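Irmont Voter Outreach: where we are in June

Well, we got through the primary, and I'm still catching up on sleep! Turnout in Irmont's two downtown wards came in better than I'd feared, and our door-knocking crews left 1,395 voter guides on porches (the grant plan said 800, so I'm pretty happy).
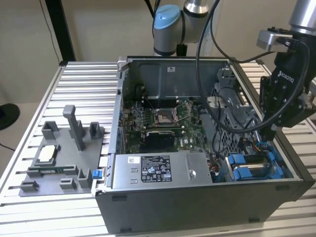

The Vovel side of the river is a harder story. People there are sour on both parties, and plenty told us they'd sit out November. Our phone list for that area is old, too, and cleaning it up is slow work on the kind of desktop tower you see lying on its side with its insides showing. I'd like to move up to $1,779 from printing to data help, if you're okay with that.

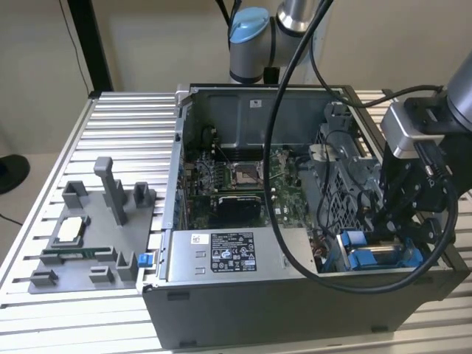 Open desktop tower, with the green motherboard in the middle.

Next up are five candidate forums, starting at the Shehu Library on a Wednesday at 7 p.m. Both campaigns for the Stultine seat have said yes, though one keeps fussing over the format. I'll send the spending sheet once the hall deposit clears.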